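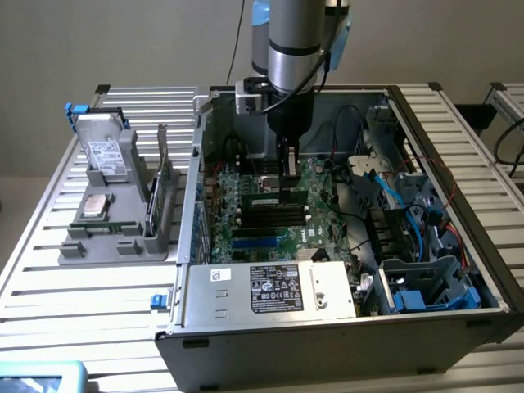
Fledetti Desktop Servicing Set
Data card, version 2

Summary
The Fledetti set records robot arms carrying out routine service work on desktop computers. It was assembled at the Trukthorpe workshop to help answer a practical question: which parts of a repair bench job can a machine do today without help from a technician?

Contents
The set holds 600 episodes, divided into 15 tasks. Tasks cover memory modules, hard drives, expansion cards, processors and cable connectors. Each episode includes fixed-camera video, joint positions, gripper state and a short written instruction. A typical instruction reads: "Take the memory module out of the slot and place it in the tray."

Setup
The tower lies on its side on a slatted aluminum surface with the side panel removed. A gray plastic tray to the left of the case holds parts. Lighting is left unchanged within a session.

Splits
Training: 400 episodes
Validation: 40 episodes
Test: the remainder

Labels
Episodes are marked complete, partial or failed. A memory module counts as seated only when both ends are fully down. Labels were assigned by Inès Poulain and checked by Tsegereda Tsegaye. Disputed episodes carry the flag "review" and should be left out of published scores.

Known limits
Removal tasks are better represented than insertion tasks. Cable work remains difficult, and most failed episodes involve a connector that the arm could not grip squarely. The set does not support claims about laptops or unattended repair.

Access
Requests should be sent to the Zaidi data office. Users must cite the version number.

Last revised June 22, 2021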